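Section 4: Daily Warm-Up and Cable Check for the Travari Arms

Please set aside 12 minutes for this section before the first run of the day, and try not to squeeze it in while you're also answering email – most of the trouble we get called about starts with a warm-up that somebody hurried through. You will need the wicker basket, the small pink object from the practice set, and a clear white table to put them on.

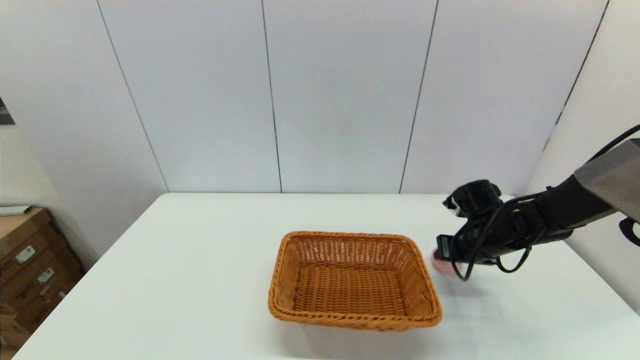
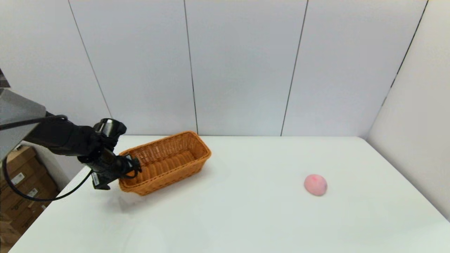 4.1 Looking over the cables

1. Press the stop button on the pendant and wait for the status light to turn amber. Keep the button pressed in for all of 4.1.

2. Start at the gray housing and follow each black cable with your fingertips all the way to the gripper. Go slowly. You're feeling for flat spots, nicks, and any place where the jacket has gone sticky or stiff.

3. Look at how the cables hang. A loose curve is what you want, as the wrist needs that slack when it turns. Please don't tidy the loops up with zip ties, however tempting it may be!

4. Check that no loop can catch on the table edge or on boxes stored beside the table. If one can, move the boxes.

Caution: Never pull on a cable to get more slack. The plug inside the housing has a small plastic latch, and replacing it means taking the whole cover off.

4.2 Warming up the joints

1. Release the stop button, stand back behind the floor line, and choose Warm-Up from the Ojala menu. Leave the speed at 28 percent.

2. Let the routine finish. You may hear a soft ticking from the wrist during the first few moves, and on a chilly Tuesday after a long weekend it can go on a bit longer. A grinding sound is another matter, so press stop and call Anika Montoya at the Nollton service desk.

3. Run Rim Touch on the basket. The fingers should meet the rim gently, without pushing the basket across the table.

4. Run Soft Pick with the pink object. If the fingers squeeze it flat, lower the grip setting one step and try again.

Note: The basket doesn't have to sit perfectly square to the table. A little angle is fine, so long as the arm can reach the rim without stretching out straight.

4.3 Writing it down

Enter the cycle count from the pendant in the logbook, along with your initials. At 300 cycles, wipe the finger pads with a dry cloth. At 2000 cycles the pads are due for replacement, and you'll find the steps for that in Section 7. Aníbal Cuadros keeps the spare pads in the top drawer of the parts cabinet – please leave him a note when you take the last pair.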